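Pumavmont Staff Forum > Workplace Change > Automation and Job Roles
Topic: Consultation on revised duties, Bergeron building

Posted by: ops_liaison_PV
1st September

Colleagues are invited to comment on the revised duties proposed for the Bergeron building. The proposal affects 24 positions in packing and inspection. Under it, the Divgate cells will take over tray loading and label checks in two stages, and the staff now assigned to those tasks will move to demonstration work, exception handling or line support. Base pay and grade are unchanged. The second stage will not begin before November.

Comments posted in this topic will be collected and answered in writing. Please keep remarks to the proposal itself.

Posted by: line4_steward

Thank you for opening the topic. I wish to register a concern regarding the term "demonstration work." The draft job description gives it one sentence: "The employee performs handling tasks with the hand-held gripper for the purpose of training the cell." It says nothing about duration, rest periods or how performance will be judged. Packing has a posted rate and a written procedure for disputing it. Demonstration work has neither.

Posted by: m_campbell

I have been assigned to demonstration work for six weeks and can speak to the daily routine. A session lasts 56 minutes and is followed by a break. We repeat a handling task until the session lead is satisfied with the set, and then the layout is changed and we begin again. The skill is real. A person who has packed for years knows how a soft pouch will shift when it is picked up from one end, and that knowledge is what the cell is being given.

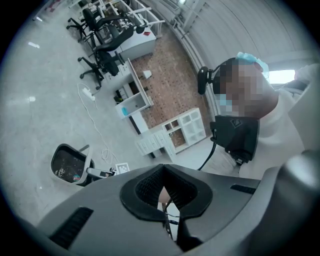 Physical strain deserves its own section in the job description. The gripper is held away from the body for most of a session, and the wrist does work that it did not do on the packing line. One also tends to lean in close over the tool, as the colleague in the white top is doing, and the chest mount and its cable come along with every movement. The cap and mask are familiar to all of us from the line, so I have no complaint there. I would ask that the assessment be done by someone who has watched a full session, and that the result be attached to the job description before anyone else is asked to sign it.

Mervin Campbell

Posted by: Kisit_transfer

I must respectfully disagree with the suggestion that this work is a fair exchange for the old duties. At the Kisitgate location, where I was employed previously, demonstration assignments were described in the same favorable terms. They ended when the cells no longer required new recordings. The people concerned were then offered line support on a rotating shift, and several declined it and left. I would like the proposal to state what happens to a demonstrator once the demonstrations are finished.

Posted by: inspection_rk

The comparison with Kisitgate is not entirely sound. That location removed its inspection desk at the same time, and the Bergeron proposal retains ours. I have worked beside a Divgate cell since the trial began. It stops when it cannot read a label, and a person must clear the stop. My day now consists largely of such stops. I find it less tiring than checking every tray, though I will concede that it is lonelier, and that there is little conversation left in the area during second shift.

Posted by: Kisit_transfer

I accept the correction on inspection. It does not alter my question on demonstration work, which remains unanswered.

Posted by: line4_steward

I support the question. I would further propose the following wording for the draft:

"An employee assigned to demonstration work shall retain the right to return to a position of equal grade and the same shift when the assignment ends."

I would also ask that the recordings not be used to set individual rates, either for the demonstrator or for those who remain in packing.

Posted by: ops_liaison_PV

The following responses are provided on an interim basis.

Strain assessment: agreed. It will be carried out during live sessions and attached to the job description.

Use of recordings: the recordings are used to train the cells. A written restriction on any use in rate setting has been referred to Human Resources, and I am not able to confirm the wording today.

Right of return: equal grade is already guaranteed under section 4 of the transfer policy. Same shift is not, and management has reservations about including it, given that the second stage will alter the shift pattern for the whole building.

Posted by: m_campbell

Section 4 applies to permanent transfers. My letter describes the assignment as temporary. Please confirm which of the two governs.

Posted by: ops_liaison_PV

The point is noted and has been added to the list for written response. The topic will remain open for further comment.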